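Plisham Makers Forum > Robot Arms and Automation > Faults and Fixes

Thread: Arm kept pressing down into the cloth and didn't stop — overload never tripped

bimla_tiwari
Posted 7:15 pm
Hello everyone, and sorry in advance for the length of this one, I never did learn to write a short post. Some of you will remember me from the sock sorting thread last November (thank you again for all the help with that, the socks are still being sorted!).

I have a Stiltix arm on the bench in my spare room, running a folding routine I've been building up very slowly. It does dish towels well and pillowcases passably. This week I moved on to dark clothes and had my first real scare. The wrist came down over the garment for the grasp, the way it always does, and then it simply kept coming. It should have stopped 15 mm above the table. It went into the fabric, pushed the whole bundle sideways, and leaned on the table hard enough that I heard the shoulder joint groan. I hit the stop button myself. The overload cutoff, which I had set and tested, did nothing at all.

The log shows error 1862 over and over in the seconds before I stopped it, and the only thing the manual says about 1862 is "range estimate not valid." You'd think a range estimate that isn't valid would be a reason to stop moving, wouldn't you? I've attached what the wrist camera had during one of the approaches.
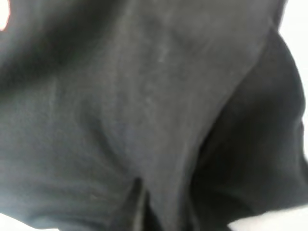 So my questions, and please be gentle, I came to this from quilting. Is the arm supposed to carry on when it gets 1862? And is there any reason the overload cutoff would trip fine when I push on the arm by hand but not when it's pushing down on something soft? Nothing is broken as far as I can tell, but there is a dent in my table now and I'd like it to be the only one.

farau_dan
Posted 7:42 pm
Bimla, glad you were near the button. I'd put my money on the depth estimate. Matte black knit that close up is about the worst thing you can give it. It's all soft gray into black with hardly an edge in it, and blurry besides. The one bright bit of color is that orange-red spot way up in the corner, and I wouldn't be surprised if the tracker grabbed hold of it for want of anything better. If it does that, your height number is garbage.

As for whether it should carry on, by default it holds the last good value and keeps going until it gets a new one. I think that's a terrible default but it is the default. Look for the setting called stale range limit. Mine came set to 8 seconds, and an arm can go a long way down in 8 seconds.

upadhyay_bench
Posted 8:05 pm
I'm going to disagree with Dan a little, with affection. The camera is why it lost track of the height, sure. But the camera isn't your safety system and was never meant to be. If the arm leaned on a table until the shoulder groaned, the cutoff failed, and that is the fault I'd chase first. You could put white towels under it for a year and never see 1862 again and you'd still have an arm that won't stop when it ought to.

Bimla, when you tested by hand, which way did you push?

bimla_tiwari
Posted 8:20 pm
Oh, that's a good question and I feel a bit silly now. Sideways, against the forearm, because that's how the fellow in the setup guide does it. I never tried lifting against it from underneath. Should I have?

And Dan, I found the setting, and mine says 8 as well.

upadhyay_bench
Posted 8:31 pm
Not silly at all, the guide only shows sideways. The threshold is set per joint, and the shoulder one is usually left very loose so that gravity doesn't trip it when the arm is stretched out. Pushing straight down at full reach loads the shoulder more than anything else. Check joint 2 before you run it again, and please keep it off until you have.

kettle_and_wire
Posted 8:58 pm
Same arm here. Joint 2 was wide open on mine too. I also put a hard floor in the controller, a height the tool can't go below no matter what the vision says, and I wish I'd done it the day I unpacked the thing.

farau_dan
Posted 9:10 pm
Fine, I'll give Upadhyay the cutoff. I still say you fix both. A floor saves the table, but it won't stop the arm from plowing through a shirt on the way there. Drop the stale limit to something tiny and make 1862 a stop. A bit more light helps as well, the right side of that fold is nearly solid black.

upadhyay_bench
Posted 9:16 pm
Light I'd be careful with. The white at the right edge is already blown out, so turning everything up may just trade one problem for another. Stop on 1862, yes, completely agree there.

bimla_tiwari
Posted 9:47 pm
You are all so kind. I had a cup of tea and went back in with the power off to look at the joint, then powered up with the arm parked well clear of the table just to read the settings. Joint 2 was at the loosest value it allows. I've brought it down to 7, put in a hard floor the way kettle_and_wire suggested, and told it to stop on 1862. I haven't run it on cloth yet. My plan is an old foam cushion on the table first — with my hand on the button the whole time — and I'll lift against the arm from below before that.

I'll leave the lamp alone for now. If the cushion goes well I'll try the dark clothes again and post the log, whatever it says.

kettle_and_wire
Posted 9:52 pm
Run it slow the first few times. Mine tripped constantly at 7 until I fixed the payload weight, so check that if it starts stopping for no reason.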